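## 3. Setting Up Your First Game of Toruneo

You've sorted the cards and popped out the tokens, so now comes the fun part! Toruneo is played on your own table, on a grid you tape down yourself, and that means no two boards are ever quite the same. Set-up goes fast once you've done it a couple of times, and younger players usually love being in charge of the tape.

### 3.1 Lay the grid

1. Clear the table and wipe it down. Let it dry fully before you start.
2. Decide which side will be Home. Pick the side closest to the scorekeeper's chair.
3. Lay the long strips first, working away from Home, and press each one down from the middle toward the ends.
4. Add the cross strips. The cells should be large enough to hold a token pile and a card side by side, but they don't have to match perfectly.
5. Run a thumb over every crossing.

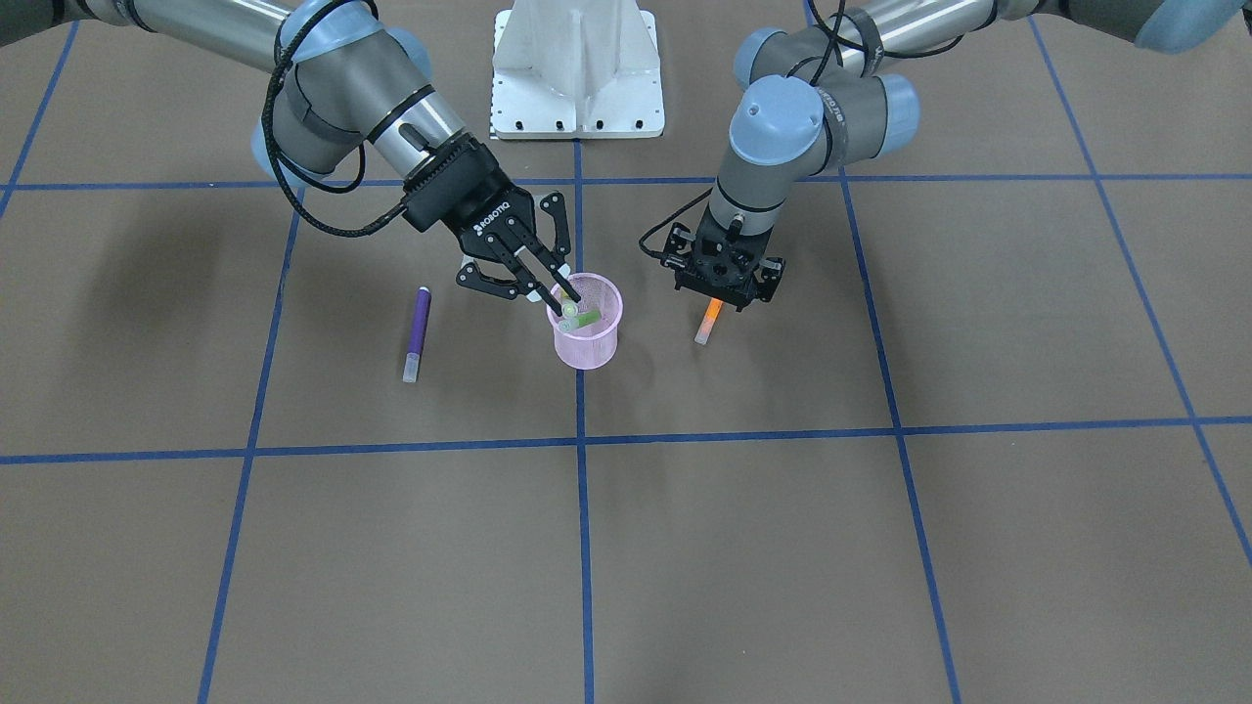 *Large cells marked out in blue tape, with a pink cup and a few markers on the surface.*

> **Caution:** Test a short piece of tape on a hidden spot before you use it on waxed, painted, or antique wood. Don't leave the grid down for more than nine hours on any finished surface.

### 3.2 Deal and place

1. Shuffle the Harbor deck and deal six cards to each player, face down.
2. Put the Weather deck within easy reach of everyone. It gets a lot of use!
3. Turn over the top three Weather cards and line them up along Home. These are your opening winds.
4. Each player picks a color and takes the matching boats. Boats start off the board and sail in on your first turn.
5. Set the Lighthouse on any crossing that doesn't touch the edge of the grid.

The Lighthouse always goes on a crossing, never inside a cell. It watches over all the cells that meet there, so a good crossing near the middle of the table is a very strong opening — and a very tempting one to fight over.

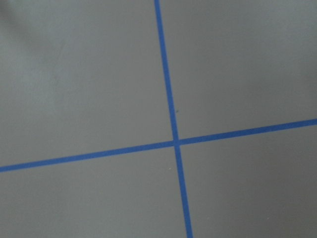
*A crossing: two strips of blue tape on a gray surface.*

> **Note:** Strips that lean a little are fine. If two players can't agree on which cell a boat is in, the cell holding the front of the boat wins.

### 3.3 Choose a game length

- **Short:** play until the Weather deck runs out once.
- **Full:** play until someone has delivered seven cargoes. With newer players this can take nearly 3 hours, so put the snacks out early.
- **Grolden rules:** use the gold-edged cards and skip the opening winds. Save this one for when everyone knows the basic game, because storms come in thick and fast and the whole table tends to get loud (in the best way).

### 3.4 Packing up

1. Return the boats to their bags by color.
2. Peel the tape slowly, pulling it back low over itself.
3. Keep the Weather deck and the Harbor deck in separate slots. The backs look alike in dim light.

Card sets from the Mohammadi expansion store under the main tray, with the rule sheet folded on top. If you're missing a piece, check inside the lid first, then write to Ernum with the code printed on the bottom of your box.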